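Baltport Rovers Supporters' Association
Minutes of the monthly meeting, upstairs room

Present: the chair, the secretary, the membership secretary, the travel secretary, and 20 members, one of whom left when he learned the bar was closed.

1. Minutes of the last meeting
Approved, after the word "shambles" in item 4 was changed to "performance" at the chair's request.

2. Matters arising
The club has replied to our letter about the turnstiles on the east side. It thanks us for our passion. The secretary was asked to write again and to be less passionate and more specific.

3. Cup tie away to Prerkstead
The travel secretary reported that we have been given 374 tickets, all behind the south goal. Last time that end had a fine view of a pillar. Two buses are booked and a third is on hold until Friday. Members who missed the bus home from Larum in the spring asked whether the driver could do a head count. The driver has been asked. He would like members to be on the bus when he does it.

Drums are allowed. Flags must be on plastic poles no longer than a yard. A motion that the drum travel on the other bus was carried by everyone who would be on the first one.

4. Home attendance
The gate for the Karaki match was given as 2358. Several members who were there wished to know where the rest of them were sitting. Noted.

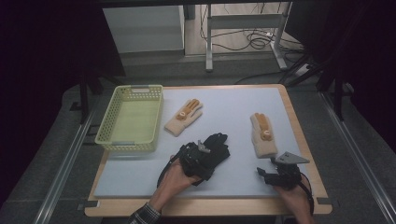
Baltport, 27 October 2025

5. Season ticket prices
The club proposes to raise the adult price by 87 dollars from next season and calls this a "modest adjustment." The meeting discussed the word modest for some time. It was agreed to ask for a freeze for under-16s and to ask what the new money is for. A member suggested a left back. Another suggested a second left back, in case the first turned out like the current one. The chair reminded the meeting that players' families read these minutes.

6. Tactics
Not on the agenda. Discussed for 20 minutes anyway. The meeting is against playing out from the back in the rain. No action.

7. December social
The upstairs room is available. The quiz will return, with a different person setting the football round after last year's appeal. Tickets from the membership secretary before and after home games, not during.

8. Any other business
The song for the new goalkeeper still does not scan. Suggestions in writing, please.

The lost scarf is still lost.

A request to move the meetings to a night when there is no match on television was put to the vote and tied. The chair voted against and turned the set back on.

Next meeting: same room, first Monday in December, bus money due.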